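Our arm lives on a bench in the Trodow shared workshop, and the plan since August has been to get it to move lab plates out of a rack and onto a flat plate in the middle of the bench. I was the one in the group who thought this was a bad use of a semester. I'm writing the report anyway, and I have tried to keep the complaints to things we measured.

## What we set out to build

The arm came as a kit from Prondel. The fingers are our own design, open triangles, magenta in the CAD file and magenta everywhere since. Before touching the real bench we modeled it: table, gray mat, rack, red-rimmed trays, tags. The simulator runs on an old desktop at home, and the wrist camera is modeled as a fisheye looking out past the fingers.

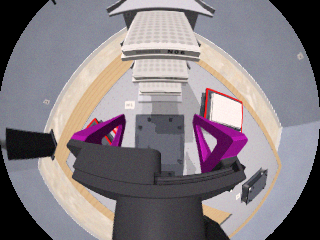
Prarnilness Workshop Reports, No. 3, p. 65

The wrist view was supposed to settle an argument about whether the fingers block the camera. I still say they do. The plate in the middle of the mat is partly hidden by the gripper body, and the left finger covers most of one tray. The labware beyond them is easy to see from this pose, which was the other side's whole case. Fine, but the camera also has to help with the part where you set something down.

## Trials

We ran 200 simulated pick attempts with the rack in a fixed position. A run counted if the plate left its slot and stayed between the fingers until the arm stopped. Roughly half counted. I don't trust that number much. Friction in the simulator is a value somebody types in, and we typed in two different ones during the first week before agreeing to leave it alone.

The failures were more useful. Most came from the approach angle — the wrist arrived a little rotated and one finger touched first. We tried changing the finger shape, then changed it back when the new version hit the neighboring plate.

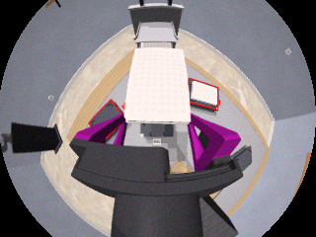

Page last changed: Sunday, December 6, 2020

With a big white slab between the fingers, like in this view, the alignment looks good to the eye. I would be careful with that. A fisheye lens bends everything near the rim, and our rotation error was small enough that you can't judge it from a picture. We only caught it by logging the joint angles, and the logging was added late, after a lot of runs had already been thrown away.

## The room view

We added a fixed camera high up in the modeled room, copying an idea from the Ouellet bench next to ours. It's the one change I'd defend without arguing. From up there you can see where the base sits compared with the rack, and how far the arm has to stretch to the left to get there. 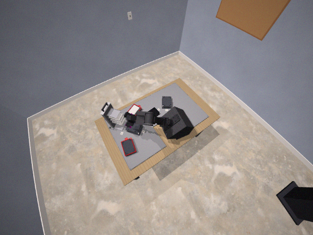
*Fig. 3. Arm, rack and trays from the room camera, simulator.*

That stretch bothers me. On the real bench the arm sags when it reaches out, and the model has no sag in it at all. My teammates want to correct for it in software. I would move the base closer and run the same trials again.

## Still open

- Sag at full reach: not modeled.
- Friction value: picked by hand, never checked against the real fingers.
- Real bench trials: 2, both stopped by hand before the grip closed.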